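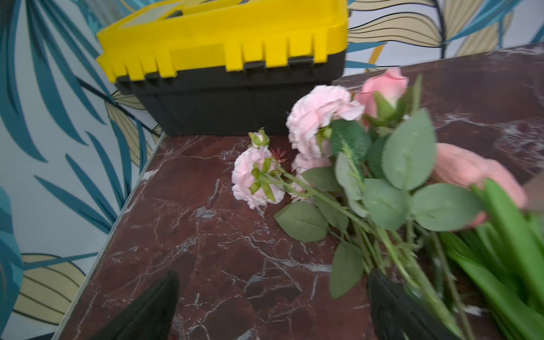

Getting a wrist camera to tell you where the stems are

I've been promising to write this up since February, so here goes. It's the way I find a grasp point on a bunch of artificial flowers using one small wrist camera and some fairly plain code. I'm assuming you already have an arm that moves when you tell it to, a camera that publishes frames, and a hand-eye calibration you more or less trust. If the calibration is rubbish, sort that out first and come back, the rest will only annoy you.

Why flowers? Boxes are easy! A bunch of flowers is a horrible shape: frilly at one end, skinny at the other, leaves going everywhere, and it changes every time you put it down. The bit you want to hold is the bit with the fewest pixels.

Step 1: Teach it the background

My first go used a green mask. Green means stem, grab the green, off we go. Then I tried it on a marble counter against leaf-print wallpaper, and the mask lit up with bits of wall (teal fronds, if you set the range too wide, are green enough). You can fiddle with hue limits all afternoon. I did.

What works far better is throwing away anything that isn't on the counter. Fit a plane to the worktop once, from the home pose, and save it. Then, for each frame, work out which pixels could belong to something sitting on that plane and drop everything past the back edge. In my config it looks like this:

workspace.plane = counter_home
workspace.max_height_mm = 180
workspace.back_margin_mm = 14

The back margin matters more than you'd think. Set it to zero and you get slivers of wall creeping in whenever the arm tilts. Shiny marble is a pain too, as the pale veins and the highlights both look like thin bright things, and thin bright things are what a stem finder likes best. I blur lightly before edge detection and it calms down a lot.

Step 2: Split blooms from stems

I use the segmentation model that comes with Kodeo, fine-tuned on 2,518 frames of my own. You could get by with fewer. Three classes: bloom, leaf, stem. Don't be tempted to give carnations and roses their own labels at this stage, I tried it and all I got was a model that argued with itself about buds.

Anything that isn't one of those three gets marked as an obstacle. A toolbox at the back of the counter, for instance, is just a lump to keep the fingers away from. The planner doesn't care what it's called.

Step 3: Find the direction of the bunch

Take the middle of the bloom pixels and the middle of the stem pixels, and draw a line between them. That's your bunch axis. It's crude and I love it. Mahtab Esfahani, who reads all my code and is usually right, wanted me to fit a proper skeleton instead. We ran both, and the skeleton kept wandering off down a big serrated rose leaf, so the crude line stayed.

Now walk along that line from the blooms towards the stem ends and measure the width as you go. The grasp point is the narrowest stretch where stems converge, and the fingers should close at right angles to the axis.

Step 4: Cope with your own fingers

Once you're close in, the fingers are in view, dark and tapered, with leaves flopping over them. The model will happily call a finger an obstacle and the planner will then refuse to move because it's about to hit itself. Ask me how long that took to spot.

Mask them using the known finger shape and the current opening width, and grow the mask by a few pixels. Grow it too much and you lose the stems you're trying to hold.

Step 5: Check the hold before lifting

After closing, I grab some 14 frames and compare how the stem pixels move relative to the fingers during a very small wiggle. If they move together, carry on. If they slide, open up and start again at step 3. Skip any frame that's badly blurred (variance of the Laplacian is fine for this), and remember the strappy leaves near the lens smear long before the rest does, so do the test on the stem region only.

The planner settings are in the Trombridge examples folder under "bunches". If you're on the older Asadi driver you'll need to swap the sign on the wrist roll, otherwise it turns neatly the wrong way. Next job is getting it to put the bunch down without squashing the petals, and I've got half a script for that already.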